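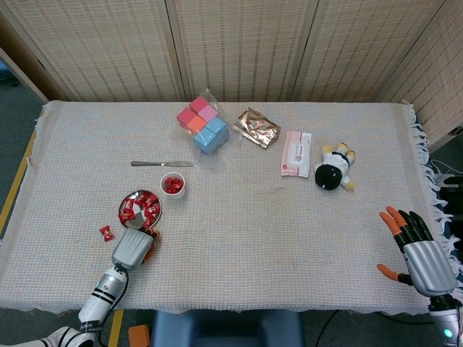

*A bag of foam cubes and a foil snack packet on a cloth-covered table.*

# Keeping the Official Score at a Beltia League Game

These instructions apply to all scorers assigned to games in the Beltia youth and adult baseball divisions. They replace the earlier guidance sheet and should be read together with the league playing rules. Questions of interpretation go to the scoring coordinator, Hilde Dewulf.

## Before the game

Arrive 30 minutes before the first pitch. At the Jirkwood field, the scorer sits behind the backstop on the third base side. At Bosman Park, use the covered bench beside the equipment shed.

1. Obtain a lineup card from each manager. Check that every player has a uniform number, a position and a full last name.
2. Copy both lineups into the scorebook in ink. All plays are recorded in pencil.
3. Leave two blank lines under each spot in the batting order for substitutes.
4. Write the names of the umpires and the scheduled start time at the top of the page. Enter the true start time when the first pitch is thrown.

A roster may list no more than 16 players. If a lineup card names a player who is not on the roster, inform the plate umpire before play begins. The scorer does not rule on eligibility.

## Recording plays

Fielders are numbered by position, from 1 for the pitcher to 9 for the right fielder. A ground ball to the shortstop, thrown to first base for the out, is written 6-3. A fly ball caught in center field is written F8.

Use K for a swinging strikeout and a backward K for a called third strike. Walks are marked BB, and intentional walks IBB. When a batter is hit by a pitch, write HBP.

Draw the runner's path around the diamond as each base is reached, and fill in the diamond when a run scores. Beside each advance, note the lineup spot of the batter who was at the plate. At the end of each half inning, draw a slash under the last batter and enter the runs, hits, errors and runners left on base.

## Hits and errors

Charge an error only when a fielder would have made the play with ordinary effort. Ordinary effort is judged by the standard of the division being played. A slow reaction or a throw to the wrong base is a mental mistake and is not scored as an error.

A decision may be changed up to 330 minutes after the final out. Managers who wish to request a review should write to Siebe De Bruijn and give the inning, the batter and the play in question.

## Pitching changes

Draw a heavy line across the page at the point where the new pitcher enters. Runners already on base remain the responsibility of the pitcher who put them there. Pitch counts are kept on the separate card and shown to either manager on request.

## After the game

Prove the box score for each team. Plate appearances must equal the total of runs, runners left on base and opponents' putouts. If the figures do not match, check substitutions first.

Enter the final totals in Zorameck and submit Form 1097 with both lineup cards attached. Keep the scorebook page until the season standings are published.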